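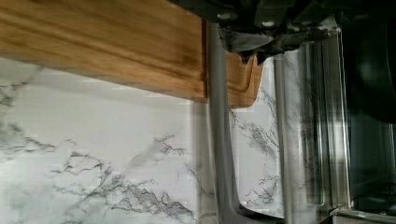
그리퍼 비교 시험 안전·점검표 (주방 작업대 구역)

문서 구분: 설비 점검 기록 및 의견
작성일: 8/15/20
대상 설비: 협동 로봇 팔 1기, 손목 카메라, 고정 카메라
비교 대상: Arkmont 평행 그리퍼(기존 사용품), Trundum 평행 그리퍼(도입 검토품)
제어기: Belmonte 제어기
기록 프로그램: Tilis
점검 주기: 그리퍼 교체 시마다, 그리고 일일 시험 개시 전

1. 적용 범위

본 점검표는 주방 작업대에서 도마를 집고 옮기는 시험에 적용한다. 칼, 유리 용기, 액체가 담긴 용기를 다루는 시험에는 적용하지 않으며, 해당 시험은 별도의 승인 절차를 따른다. 판정은 적합, 조건부 적합, 부적합의 세 단계로 기재하고, 조건부 적합 이하의 항목에는 반드시 의견을 남긴다.

2. 전원 및 비상정지

2.1 비상정지 버튼이 조작자의 손이 닿는 위치에 있는가. 적합
2.2 비상정지 작동 시 팔과 그리퍼가 모두 정지하는가. 적합
의견: 두 그리퍼 모두 정지 후 파지 상태를 유지하였다. 정지 해제 전에 물체를 손으로 받칠 것.
2.3 제어기 재기동 후 속도 제한값이 초기화되지 않는가. 조건부 적합
의견: 재기동 직후 제한값이 이전 시험의 값으로 표시된 사례가 있었다. 상한은 초당 200 mm로 하며, 개시 전에 화면에서 직접 확인한다.
2.4 작업대 위 가전제품의 전원 플러그가 분리되어 있는가. 적합

3. 작업대 및 주변 물체

3.1 작업대 표면에 물기나 기름기가 없는가. 적합
3.2 도마가 작업대 위에 평평하게 놓여 있는가. 적합
3.3 도마와 토스터 사이에 손가락이 들어갈 여유가 있는가. 조건부 적합
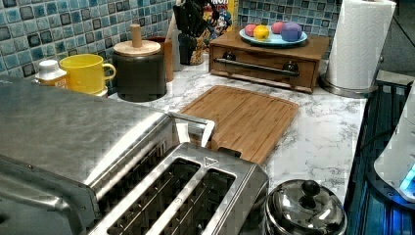 의견: 도마의 한쪽 끝이 토스터 뒤로 들어가는 배치에서는 접근 방향이 제한된다. 그리퍼별 결과를 비교하려면 배치를 동일하게 유지하여야 하므로, 물체를 옮긴 경우에는 해당 회차를 비교 자료에서 제외한다.

3.4 칼꽂이가 팔의 이동 경로 밖에 있는가. 조건부 적합
의견: 뒷벽 쪽에 칼꽂이를 둔 채로 시험할 때에는 경로 제한 구역을 설정한다. 제한 구역이 저장되지 않은 상태에서는 자동 동작을 금지한다. 다음 시험부터는 칼꽂이를 작업대에서 치우는 방안을 권고한다.
3.5 빵 보관함 위의 접시와 모형 음식이 안정되게 놓여 있는가. 적합

4. 그리퍼 기계부

4.1 손가락 고정 볼트에 풀림이 없는가. 적합
4.2 손가락 표면에 균열, 휨, 날카로운 모서리가 없는가. 적합
4.3 손가락을 끝까지 열고 닫을 때 걸림이 없는가. 적합
의견: Trundum 제품은 닫힘 종단에서 소음이 다소 크다. 공급사에 문의하였으며 회신 전까지 매회 청취 확인을 실시한다.
4.4 얇은 판형 물체의 모서리를 잡을 때 미끄러짐이 허용 범위 안에 있는가. 조건부 적합
의견: 파지 위치가 도마의 둥근 모서리에 가까울수록 판이 회전하기 쉽다. 홈이 파인 가장자리에서는 접촉면이 고르지 않으므로 파지점을 안쪽으로 조정한다. 파지력만 올려 해결하는 방식은 허용하지 않는다.

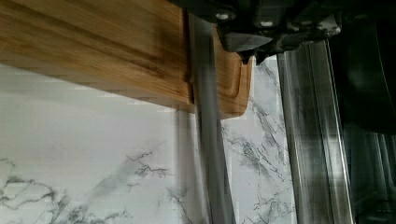
사진 1. 도마 오른쪽 끝부분과 그리퍼 손가락, 손목 카메라 화면

5. 카메라 및 기록

5.1 손목 카메라의 고정부가 단단히 체결되어 있는가. 적합
5.2 손목 카메라 화면에서 손가락과 물체의 접촉부를 식별할 수 있는가. 조건부 적합
의견: 이동 중에는 물체의 윤곽이 번져 접촉부 판독이 어려운 회차가 있었다. 파지 판정은 정지 상태의 화면을 기준으로 하고, 이동 구간은 고정 카메라 기록과 대조한다. 금속 표면의 반사가 강한 경우 노출값을 낮춘다.
5.3 두 카메라의 기록 시각이 일치하는가. 적합
5.4 저장 공간이 충분한가. 적합
의견: 기록용 저장장치의 용량은 256 GB이다. 3월 점검 이후의 누적 기록은 1,069건이며, 중복분은 정리 후 보관 서버로 이관한다.

6. 팔의 동작 및 케이블

6.1 대기 자세에서 손가락이 주변 물체와 닿지 않는가. 적합
6.2 그리퍼 케이블이 관절에 끼이거나 당겨지지 않는가. 조건부 적합
의견: 그리퍼 둘레의 케이블 고리가 크면 뒤쪽에 놓인 용기나 상자에 걸릴 우려가 있다. 고정 끈을 추가하되 손목 관절의 회전 범위를 막지 않도록 한다. 고정 후에는 저속으로 전 구간을 1회 이상 왕복시켜 확인한다.
6.3 하강 동작 시 토스터 손잡이와의 간격이 확보되는가. 조건부 적합
의견: 하강 시작점을 높이고 손잡이 바로 뒤쪽으로의 수직 접근을 피한다. 간격 확인은 화면만으로 하지 말고 현장에서 육안으로 병행한다.
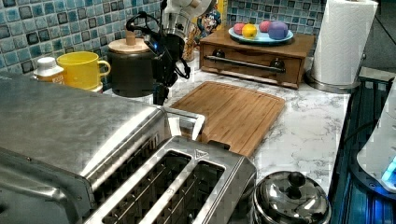 사진 2. 도마 위쪽에서 아래를 향한 그리퍼와 주변 케이블

7. 비교 의견

Arkmont 제품은 개폐 동작이 일정하고 정비 절차가 익숙하여 현행 시험에 계속 사용할 수 있다. Trundum 제품은 판형 물체의 파지에서 조정 폭이 넓으나, 4.3항의 소음 원인이 확인되기 전에는 무인 반복 시험에 투입하지 않는다. 두 제품의 파지력 표시값은 산정 기준이 서로 다르므로 수치를 그대로 비교하지 말고 동일한 측정기로 다시 측정한다.

8. 조치 사항

2.3항: 개시 화면에 속도 제한값 확인 단계를 추가할 것.
3.4항: 경로 제한 구역 설정 파일을 제어기와 보관 서버에 각각 저장할 것.
5.2항: 노출값 변경 내역을 회차별로 기재할 것.
6.2항: 케이블 고정 끈 보강 후 재점검을 받을 것.

재점검은 2회 실시하며, 두 번 모두 적합 판정을 받은 항목에 한하여 종결 처리한다. 종결 전까지 본 점검표의 사본을 조작반 옆에 비치한다.

종합 판정: 조건부 적합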